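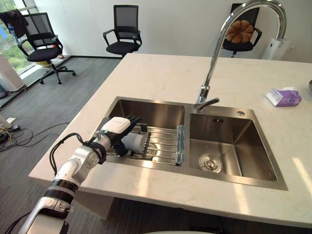 Según Zübeyde Karaca, un fregadero de dos senos es la única compra de la cocina de la que una no se arrepiente jamás. Me lo dejó escrito en los comentarios de agosto, con tres signos de exclamación, y llevo desde entonces dándole vueltas, porque yo no lo tengo nada claro.

Vamos a ver. La teoría la conocemos todos: en un lado friegas, en el otro aclaras. ¿Y quién hace eso? En mi casa el seno izquierdo vive con la rejilla puesta encima, y el derecho es donde pasa todo lo demás. Es decir, que tengo un fregadero de un seno y un escurreplatos muy caro.

La rejilla de varillas, por cierto, también me la vendieron como la gran solución. Que se apoya sobre el seno, que gotea directamente al desagüe, que adiós al trapo empapado en la encimera. Lo del trapo es verdad, lo reconozco. Pero las cosas cilíndricas y ligeras no se están quietas: un vaso de plástico tumbado rueda entre las varillas hasta que encuentra un tope, y las botellas hay que arrimarlas a la división de los dos senos para que aguanten de pie. Los platos hondos, regular.

Luego está el mármol. Blanco, en isla, precioso en el catálogo de Galter y precioso el primer mes. A mí me pidieron 3.000 euros por la encimera y el señor añadió, ya con el presupuesto firmado, que mejor no dejar encima limón, ni vino, ni vinagre. En una cocina. Compré el sellador Kisumex que me recomendaron (40 euros el bote) y sigo sin saber si hace algo – la mancha de café junto al grifo opina que no.

Del grifo alto de cuello de cisne no me quejo demasiado. La olla grande cabe debajo sin inclinarla y eso se agradece. Salpica, eso sí, y la gota siempre cae fuera.

Birsen Akyol me escribe que el problema soy yo, que si fregara en cuanto termino de comer me sobrarían la rejilla y medio fregadero. Puede ser. Esta noche he probado y a las once seguía todo en el seno derecho, con el filtro puesto y el agua jabonosa ya fría. Si alguien usa los dos senos como dice el manual, que me cuente cómo.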